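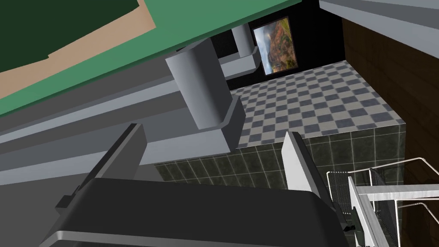
# Review: Plavwood 3, a storefront build manager for small game studios

Plavwood is a desktop tool that takes one game project and pushes it to several app stores from a single settings file. It handles signing, store page text, screenshots, price tiers and staged rollouts. Version 3 is the first release to support Hulora, the regional mobile store that a lot of small teams have been adding to their release plans.

I tested it on a puzzle game of mine with builds for four stores. Before this I used a folder of shell scripts and a spreadsheet.

## Setup

The installer is small and asks for very little. You point it at a project folder, and it writes a file called `plav.toml` next to your build settings. Each store gets its own block in that file. Keys and passwords are kept in the system keychain, so the file is safe to commit.

The import wizard read my existing store pages correctly for three stores out of four. On the fourth it dropped all line breaks from the long description. The fix is to export the text by hand and paste it back in. The release notes list this as a known bug.

Hulora needs a separate developer token, and the token expires every thirty days. Plavwood does not warn you ahead of time. It fails at the upload step with the message `auth: rejected`, which gives no hint about the cause.

## Builds and uploads

Uploads are the best part. Plavwood hashes each asset and sends only what has changed. After the first full upload, a patch with one new level and a few text edits took under two minutes on my connection. My scripts resent the full package every time.

Parallel uploads work, but I would leave them off for a first release. If one store rejects a build, the others keep going, and you end up with different versions live in different places. There is a `hold_all` flag that stops this. It should be on by default.

The log viewer is plain text with a filter box. It holds the last 1,000 lines and then begins to drop the oldest ones. A full four-store release with verbose logging goes well past that, so set a log file path before you start.

## Pricing and sales

You enter a base price, and Plavwood maps it to the nearest tier on each store. The mapping table can be edited. I had to change two rows by hand — the default rounding put my game one tier lower on Hulora than I wanted.

Scheduled sales are set in UTC only. The window shows your local time in gray text beside the field, but the field itself will not accept it.

Plavwood has no way to stop a store from changing your price on its own. If your contract lets the store run its own discounts, the tool will show the new price at the next sync, marked with a yellow flag. You can turn on an email alert. Mine arrived within the hour both times I tested it with a manual change in a store dashboard.

## Reports

Sales reports are pulled once a day and merged into one table. Columns are units, refunds, gross, store share and net. Export is CSV only. Refunds are booked on the day of the refund and not on the day of the sale, so daily net can go below zero. That matches how my stores pay out, but check yours.

The report view slows down once a project has over 500 days of history. Setting a date range before you open the tab fixes it.

## Compared with Jilden

Jilden is the closest rival. It runs in the browser, has a cleaner screen for store page text, and handles translations much better. It charges per store per month and had no Hulora support when I tried it. It also sends the full package on each upload.

Kiiskinen, the free command-line tool, covers two of my four stores and does not touch pricing or reports. For a team that ships to those two stores and is happy in a terminal, it is enough.

## Price

A single-seat license is $390, with one year of updates. The studio license is $3,599 and covers any number of seats at one company. There is nothing in between, which is a poor fit for a team of three or four. After the first year the program keeps working, but new store rules may break it, so in practice you should plan on renewing.

## Notes on version 3.0.2

- Works on Windows and macOS. The Linux build is marked as beta and crashed twice for me while reading the keychain.
- Screenshot resizing is still done without a preview.
- Rollback works on three of my four stores. On Hulora it submits the old build as a new version, and the build goes through review again.
- The manual is complete apart from the Hulora section, which is a single page.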